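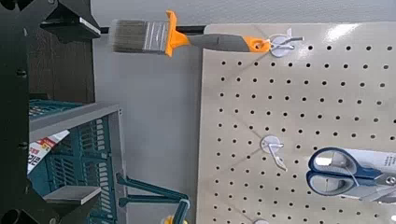

**Pegboard** (also called perforated board or perforated hardboard) is a sheet material with small holes made at equal distances over the whole surface. Hooks, pegs and small shelves are pushed into the holes, and tools or other things are hung from them. It is common in garages, workshops, craft rooms and shops, and in the last years also in kitchens and home offices.

## Names

The word is written as one word or as two. In shops it often means only the hardboard kind, while metal sheets are sold as "tool panels". A different product, the slatwall, has long horizontal grooves in place of holes and needs its own hooks.

## Material

The traditional board is hardboard, made of wood fibres pressed under heat. It is brown when untreated, and many boards are sold painted white, cream or beige. Hardboard is cheap and can be cut with an ordinary hand saw, but it swells in damp rooms and the holes become wider after years of use. Steel boards carry more weight and keep their shape. Plastic boards are light and easy to wash, and they are usually sold as small square tiles that join together.

Colour has some practical importance. On a pale board the holes look dark and are easy to find, and a tool with a dark handle is noticed quickly. A dark board hides dirty finger marks better.

## Holes and hooks

Boards are sold with smaller or larger holes, and the hooks must be suitable for the size. A thin hook fits in a large hole but moves around, and it often falls out together with the tool. The distance between the holes also differs from one country to another, so a double hook bought abroad may not fit.

The usual types are:

- **Straight hook** - for anything with a hole in the handle, such as a paintbrush or a small saw
- **Curved hook** - for cables, tape rolls and scissors
- **Double hook** - two arms side by side, for hammers
- **Ring holder** - for screwdrivers and chisels
- **Bin or basket** - for screws, chalk and other small parts

Hooks are made of steel wire or plastic. Plastic ones come in white and other colours and do not scratch painted handles.

## Mounting

A pegboard cannot lie flat on the wall, as the back end of each hook needs an empty space behind the sheet. Strips of wood are fixed to the wall first and the board is screwed to them. Large boards need an extra strip in the middle, otherwise they bend when loaded. Some boards stand on a bench with their own feet, and these can be placed in front of a wall without drilling.

## Arrangement

Most users hang the often used tools at chest height and put rare ones higher. Heavy tools are placed low, near a strip. Paintbrushes are hung by the handle after washing so that the bristles do not bend. Things without a hole or loop are normally kept in crates or drawers under the board. Latticed plastic crates are popular for this purpose, as the contents can be partly seen from the side.

Painting the outline of each tool on the board is an old workshop custom. It shows at once what is missing, but it makes any later change unpleasant. Casimiro Olmedo, in his handbook *The Orderly Bench*, advises to wait until November of the first year before any outline is painted, and to use chalk until then.

## Use in shared workshops

The community workshop in Zorkimham keeps 174 hand tools on pegboards along two walls. Its coordinator, Sumaiya Bhuiyan, replaced the original hardboard with steel after the lower holes had worn out. Each borrower leaves a numbered tag on the empty hook. A similar system at the Rafferty tool library covers 137 hooks and uses coloured tags, one colour for each neighbourhood.

## See also

- Slatwall
- Shadow board
- Tool chest
- French cleat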